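Minutes of the workroom users meeting
Groltstead, February 10, 2025
Minutes written by: Eldana Tufa

1. Opening
The meeting was opened at 11. The minutes of the previous meeting were approved with one correction: the cabinet key is kept in the Salon, not at the reception.

2. Tables and workbench
We discussed the condition of the work surfaces. The members agreed that the wooden tops are good and do not need to be replaced. Chu asked that finished prints are not left on the workbench after use. It was decided that each printed part gets a label with the name and the project, and goes to the shelf the same evening. Tools and containers can stay at the far edge of the bench, but the middle must be free for the next user.
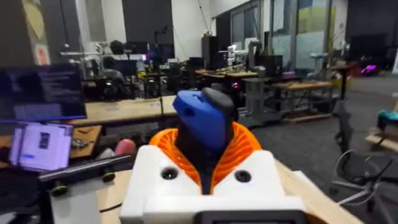
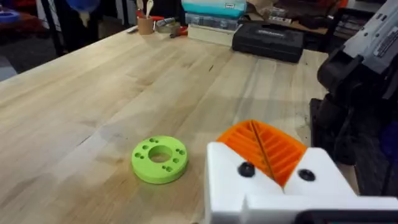 3. Purchases
The offer from Tedance for new shelves is 975 dollars, with delivery. The offer without delivery is 554 dollars. The members prefer the second one, if we can find a van. Eldana will ask for the van and write to Tedance.

4. Budget
After the last order there remain 479 dollars for small materials. The shelves are paid from the furniture budget, so this amount does not change.

5. Other matters
Chu will print the labels. The next meeting will be also in February, the date follows by e-mail.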